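Recoger la mesa auxiliar: cajas de madera, tapas y bolsas de plástico

Guía de mantenimiento doméstico. Revisada el 26 de diciembre.

Una mesa baja de patas de horquilla acumula objetos pequeños con facilidad y tiene poca superficie para repartirlos. El método siguiente sirve para mesas de salón, de rellano o de altillo y lleva aproximadamente 7 minutos una vez aprendido. Material necesario: un paño de microfibra, una caja con tapa y una bolsa limpia.

1. Retirar primero el plástico

Las bolsas arrugadas ocupan mucho volumen y arrastran lo que tienen debajo. Se levantan en vertical, sujetándolas por un solo punto, y se revisa el interior antes de plegarlas o tirarlas. Conviene dejar para después el papel, las flores artificiales y las cajas.
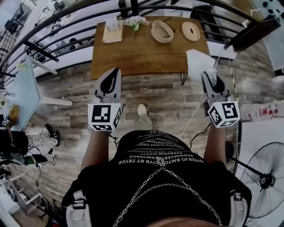
¿Se puede guardar la tapa de madera separada de su caja?

Durante unas horas no hay problema. Para periodos largos es preferible dejarla puesta: la madera delgada se alabea si una cara queda apoyada y la otra expuesta al aire, y una tapa redonda deformada deja de encajar. Si hay que guardarla aparte, se coloca de canto.

2. Agrupar por material

El papel va a un lado, con las tarjetas sueltas dentro del cuaderno. Las ramas de flor artificial se sacuden boca abajo y se limpian con brocha seca; el agua afloja el adhesivo de las hojas en muchos modelos. Las cajas de madera clara se limpian con el paño apenas humedecido, siguiendo la veta, y se secan en el acto.

Los organizadores Pletico de 38 cm caben en casi cualquier mesa de este tipo. Los Olley son algo más altos y tapan la vista de lo que queda detrás — inconveniente menor si la mesa está contra la pared.

3. Plegar la bolsa

Se alisa sobre la mesa despejada, con las asas (si las tiene) hacia arriba, y se expulsa el aire desde la base hacia la boca. Después se dobla a lo largo en 2 pasadas y se enrolla sin apretar. Una bolsa que conserva aire vuelve a abrirse dentro del cajón.

Los envases de plástico transparente se apartan en este paso. Apoyados encima de una caja se vuelcan al menor roce; su sitio es directamente la superficie de la mesa, cerca del centro.
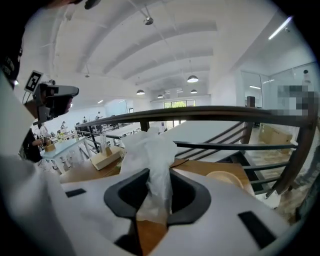

4. Mesas situadas junto a una barandilla

Los objetos ligeros deben quedar lejos del borde que da al hueco. Una bandeja con reborde resuelve la mayoría de los casos; la Bostmont admite hasta 300 g por compartimento, suficiente para papelería y adornos. En agosto, con las ventanas abiertas, las bolsas y las hojas sueltas se guardan siempre en la caja cerrada.

5. Repaso final

Paño seco por el tablero, incluido el canto. Las patas metálicas finas se limpian de arriba abajo y se comprueba el apriete de los tornillos. Si la mesa cojea, se usan tacos de fieltro Shaikh en la pata corta.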